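Nomari – atelier et petite boutique
22 sept. 2024

Je prépare le stand pour le marché d'octobre. Je note ici ce que je fais, ça servira peut-être à ceux qui débutent.

J'ai une table de 154 cm et pas un centimètre de plus, c'est dans le règlement. Tout ce qui peut monter en hauteur doit monter.

Pour les chapeaux et les bobs, j'ai pris un présentoir en fil métallique blanc, à deux étages, avec des bras recourbés tout autour. Il vient de chez Jalali, 60 euros d'occasion. 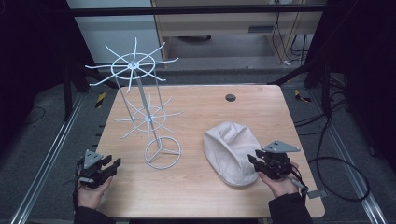 Il prend peu de place au sol mais il est haut. Sur le stand je le mettrai à gauche, sinon il me cache des clients quand je suis assise.

Première règle de remplissage : commencer par l'étage du bas. Si on charge le haut d'abord, et d'un seul côté, ça penche.

Deuxième chose : on répartit. Une pièce à gauche, une pièce en face, et on continue comme ça.

Question reçue en message : « est-ce que les bras marquent le tissu ? » Sur du coton épais, non, si on ne laisse pas la pièce accrochée des semaines. Sur du lin fin, oui, j'ai eu des bosses. Le lin reste à plat dans la caisse Sosasau.

Pour l'écru, je fais un tour à la brosse avant d'accrocher. Ça prend la moindre trace, surtout le long des plis.
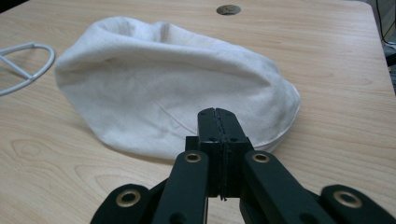
Les plis de transport partent à la vapeur, de l'intérieur, le poing dans la calotte. Je ne repasse jamais à plat.

Ensuite je remets le bord en forme à la main et je laisse reposer une heure avant d'accrocher.

Les étiquettes de prix vont à l'intérieur. Dehors elles tournent au vent et on passe la journée à les remettre – l'an dernier à Nillel j'en ai perdu la moitié.

Poids de la caisse chapeaux une fois pleine : environ 900 g sans le présentoir. Le présentoir voyage à part, dans un drap.

Il me reste à coudre les dernières doublures et à trouver une nappe. Si quelqu'un en a une unie, assez longue pour tomber jusqu'au sol, je prends.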